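Keswood Changes Its Bonus Terms and Opens the Summer Slots Ladder

Two changes at Keswood take effect with this issue, and both touch the way bonus money is released.
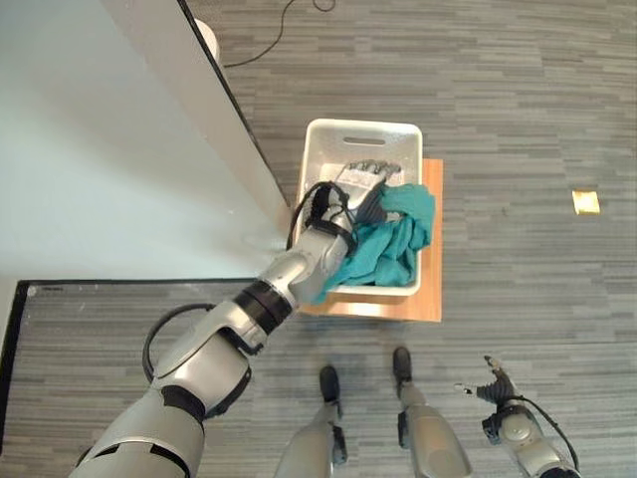
The first is the wagering requirement on the weekly reload bonus. Until now, a player who took the reload had to wager the bonus and the deposit together before either could be withdrawn. Under the new terms only the bonus amount counts. If you deposit $60 and receive a $60 bonus, the requirement is worked out on the second $60 alone. Your deposit stays in a separate cash balance and is used first when you play.

The second change is to the order in which balances are spent. Cash goes first, then bonus funds. If you hit something good while you are still playing with cash, you can withdraw it and give up the bonus that has not been touched. Several readers wrote to us in February asking for this. So-yul Kang, who runs the promotions desk, confirmed that it now applies to every deposit offer except the welcome package, which keeps its old rules until the current version runs out.

Players who already had an active reload when the terms changed will finish it under the old ones. You can see which version you are on by opening the cashier and choosing Active Offers. The terms are listed under the name of the bonus. If the line says "deposit plus bonus," you are on the old version.

The Summer Slots Ladder

The ladder opened on May 29, 2025 and is run on the same lines as the winter one, with a few differences in scoring.

Points are given for the size of a win compared with the stake. A player who wins $20 on a 20-cent spin scores the same as a player who wins $200 on a $2 spin. Total turnover does not matter, and there is no advantage in playing at a higher stake. Only your best single spin on each qualifying game is kept, and the scores from your best games are added together to give your place.

The qualifying games are marked with a small ladder symbol in the lobby. Clurkcombe, the mining slot with the collapsing reels, is on the list again. Ladefoged is new to it. Table games and video poker do not count, and neither do spins played in demo mode. Free spins that you win inside a game do count, and they are scored against the stake of the spin that set them off. Free spins handed out as part of a promotion are not scored.

The prize pool is $3,000, paid as cash with no wagering attached. The top 60 places are paid. Ties are settled by whoever reached the score first. Prizes are credited within two business days of the close, and you don't need to claim them.

You do need to opt in. The button is on the ladder page, and spins played before you press it are not scored. Last winter a number of players found this out after a good run, and support was not able to add the scores afterward. The same rule is in place this time.

Readers sometimes ask whether they can enter from more than one account. They can't. It is one entry per person and per household, and the account details have to match the identity documents when the prize is paid.

New game: Ladefoged

Ladefoged comes from Cultedine, the studio that made the two lighthouse slots we covered in earlier issues. It has five reels and four rows, and wins are paid left to right on fixed lines. The theme is a northern harbor town in the fog. The music is quiet and can be turned off separately from the sound effects, something we would like to see in more games.

The base game is slow. Small wins come up often enough, but most of them are less than the stake, and we went long stretches without seeing the feature. When it does arrive, it starts with three or more lantern symbols. Each lantern stays in place during the free spins and carries a multiplier that goes up by one every time it is part of a win. Two lanterns next to each other on the same line will multiply each other, and that is where the larger payouts come from.

Our best result was 131 times the stake, in a feature that began with four lanterns. Most of the others paid a good deal less, and two paid nothing at all. The game information page rates it as high volatility and we see no reason to argue. If you prefer steady play on a small balance, Clurkcombe will probably suit you better.

There is no option to buy the feature. Nathalie Geerts at Cultedine told us that the studio tested one and left it out, as it made the base game feel like something to skip. A quick spin setting is available where local rules allow it.

The phone version works well in portrait. In landscape the paytable button sits very close to the spin button, and both of us who tested it pressed the wrong one more than once.

Questions from readers

Thulani Kruger asks why a withdrawal was sent back to his balance after he had asked for it. The usual cause is a payment method that has not been used for a deposit. Keswood pays out to the method you deposited with wherever it can, and a bank account added later has to be verified first. Upload a recent statement showing your name and the account number, wait for the confirmation email, and then make the request again. While the money is back in your balance it can be played, so you may want to use the lock setting in the cashier until the bank account has been approved.

Another reader wants to know whether a lower stake changes the return percentage of a slot. In most games it does not. The percentage is the same at every stake, and the information page will say so. The exceptions are some progressive jackpot games, where the jackpot can only be won at the top stake or where the chance of winning it rises with the bet. Read the page for the particular game before you settle on a stake.

Lesego Steyn writes that her loyalty points went down although she had not spent any. Points expire if there is no real-money play on the account for 60 days. A reminder is sent a week before, but only to players who have agreed to receive account emails. You can turn those on without also signing up for promotional mail. The two boxes are next to each other under Contact Settings.

We also had a question about Clurkcombe and whether the game "remembers" the collapse meter between sessions. It does, for each stake separately. If you change the stake, you will see a different meter, and the first one will be waiting when you go back. The meter is a display of symbols you have already collected. It has no effect on the results of the spins themselves.

Limits

Deposit limits can be set by the day, the week or the month. A lower limit starts at once. A higher one starts after a cooling-off period, and you will be asked to confirm it a second time when that period is over. You can also set a limit on losses and a reminder that shows how long you have been logged in. All of these are under Play Safe in the account menu, along with the time-out and self-exclusion options.

Ladders can make it tempting to keep going for one more spin. Please decide on an amount before you start and treat it as spent. You must be of legal age where you live, and offers are open only to players in places where the site is licensed.

Next issue

Riaan Nel is working on a longer piece about blackjack side bets and what each of them costs over time. We will also print the ladder standings at the halfway point, with screen names only. If you would like yours left out, change the display setting on the ladder page before then.

Questions can be sent through the newsletter form in the lobby. Please include your screen name but leave out your password and card details. For anything to do with a payment in progress, use live chat, as we can't see individual accounts from here.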